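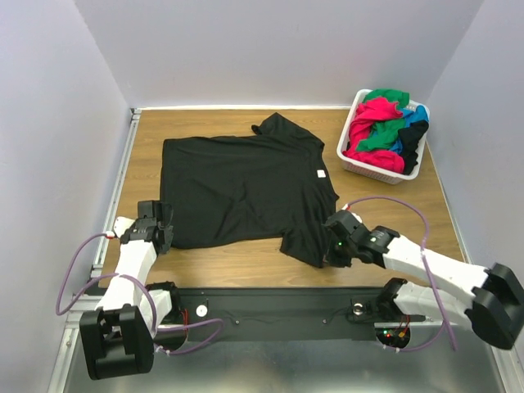

10月，泽维尔（Zurville）的朋友们，该翻衣柜了！我是科莱特·勒孔特（Colette Lecomte），于埃旧衣交换会（Huet）的发起人，这篇新闻稿本来应该由别人来写，语气也应该更正经一点，可是我等不及了，就自己坐下来写。今年的秋季交换会定在老纺纱厂的一楼大厅，连开5天，进门不收钱，带衣服来就行。什么样的衣服算合适呢？像摊在浅色木桌面上的这件黑色短袖T恤就很好，素净，男女都能穿，有几道浅浅的褶子也没关系，拿回家熨一熨就是了。黑T恤每年都是最抢手的，我自己去年晚到了一会儿，一件都没捞着，到现在还耿耿于怀。

先说怎么换。一件换一件，不看牌子，不看原价。你带来一件大衣，可以换走一件大衣，也可以换走一条围巾，随你高兴。在门口把衣服交给我们，领一张纸质的换衣券，进去慢慢挑，挑好了把券交回来。券当季没用完可以留到明年春天，别弄丢，我们不补发（去年有人拿着洗衣机里滚过一遍的券来找我，字全糊了，我心一软给换了，今年真的不行了）。每人最多带4袋，再多大厅里就堆不下了。

衣服请洗干净、晾透再拿来。掉了扣子的可以收，拉链坏了的也可以收，我们有缝补台。内衣、泳衣和枕头不收。童装今年单独放在靠窗那一排，按身高挂，家长们不用再蹲在地上翻箱子了，这个建议是好几位妈妈在意见本上写的，谢谢你们！

今年最让我兴奋的是缝补台。来自伦代尔（Rerndale）的裁缝武苏穆齐·奥斯特赫伊森（Vusumuzi Oosthuizen）答应每天下午都过来坐镇，带着他自己的缝纫机和满满一抽屉扣子。我上个月去他店里求他，准备了一大套说辞，结果刚说到一半他就点头了。他的原话是：“一条裤子膝盖破了，它还有一半的日子没过呢，拿来，我教你补。”改裤脚、换拉链、补手肘，他都可以当场做给你看，想自己动手的也可以借针线坐在旁边学。小修小补免费，换拉链只收材料钱。

另外，塞里克斯（Cerix）洗衣坊借给我们300个衣架，还包下了活动结束后的清洗，这可帮了大忙。去年我们是东家借一点、西家借一点，铁丝的、塑料的、带夹子的全混在一起，收摊的时候分衣架分到半夜。剩下没人领走的衣服，洗好后会送到伦代尔的过冬衣物站，毛衣和厚外套那边尤其缺。

我们给自己定的目标是让1000件衣服找到新主人。能不能做到，我心里也没底，不过开放登记以来邮箱一直响个不停，有人问能不能带奶奶织的毛衣，有人问婚纱收不收。都收！婚纱请提前说一声，我得给它找一根高一点的挂杆。

想来帮忙的朋友也请报名，最缺的是上午挂衣服的人手，半天也好，一个钟头也好。咖啡管够，蛋糕看我当天烤得怎么样。登记带衣服、预约缝补或者媒体朋友想来采访，都可以到于埃的柜台留个话，或者直接给交换会的邮箱写信，我每天晚上统一回复。大厅门口不好停车，骑车来的可以把车推进后院。

科莱特·勒孔特
于埃旧衣交换会，泽维尔
2022年10月6日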